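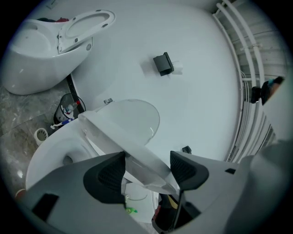
Why I picked water

My project was meant to be about buses. Then our tutor, Snežana Vidmar, handed round the water bill for the student house on Leblanc Street and I changed my mind on the spot. Eight of us live there and I had no idea what we were getting through!

What I did

I read the meter every morning before anyone had showered (horrible, I do not recommend it in March) and wrote the number on the back of the kitchen door. Huw Kemeys did the readings when I went home for a weekend, and he missed one, so there is a gap in the graph that I joined up with a dotted line. I also gave everybody a diary sheet for showers, washing up, laundry and flushing. I got most of them back – one had soup on it but I could still read it.

What came out

The highest day was 529 litres, a Sunday, with three loads of washing in it. After I put the first graph up, the daily figure dropped by some 100 litres and then crept back up again over the next fortnight. I think people just got used to seeing the graph. Flushing was a much bigger slice than I'd guessed, and showers were smaller, though I suspect a few people were fibbing about how long they take.

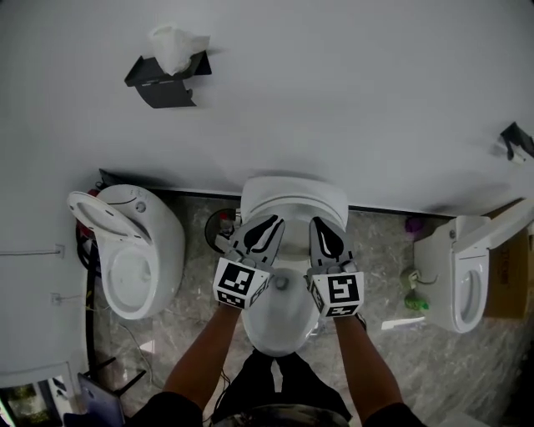

Fig. 1. Three white toilets along a wall.

Problems

The meter is for the whole house, so I can't split it by person or by tap. The diaries are only as good as whoever filled them in, and Blandine Ferrand pointed out that I never asked about watering the garden. She's right, and I'd add a column for it next time. I'd also like to start in the autumn, with a few weeks of readings before telling anyone what they were for.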